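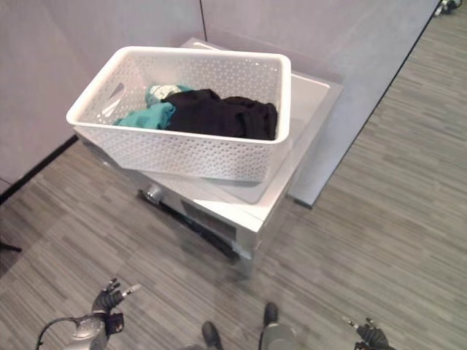

Who Does the Wash at Prindside? A Study of Shared Laundry Habits
Elli Heinonen, Ward Van Beek and Flurina Gruber
Intro to Household Sociology, final report

1. Why laundry

Our first topic was voting. Then we found out how many other groups had picked voting, and we moved to laundry, where the competition was thinner and the feelings ran higher. Prindside is a student residence with 179 residents and a sign-up sheet that most of them regard as a work of fiction. We wanted to know how people share machines when the official rules have stopped working.

2. What we did

We handed out a paper survey in August and got 38 back, one of them in verse. Veronika Ortner let us test the questions on her floor first, which is how we learned that "How often do you wash your sheets?" makes people leave the room. We dropped it.

We also did longer interviews with 2 residents. Ward typed them up and would like it noted that he typed them up.

3. What we found

The sheet matters less than the basket. Residents told us that a basket left on top of a machine means "I'm next," and that moving one is worse than skipping the line on paper. Being gone too long cancels the claim, but the survey answers on what counts as too long went from ten minutes to "until dinner."

Taking out a stranger's finished load was the sorest point. Most people said they had done it. Most people also said it was rude. Rafail Athanasiadis, one of our interviewees, folds whatever he removes, and reports that this has made people more angry.
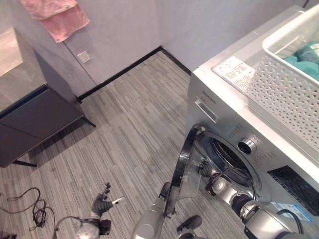 4. Problems with the study

People who answer a laundry survey probably care about laundry, so our results lean toward the tidy and the bitter. We also asked about habits and didn't watch any. Flurina proposed sitting in the laundry room with a notebook, but she was outvoted by the two of us who live there.

Our instructor set a limit of 3,000 words. We were never in danger.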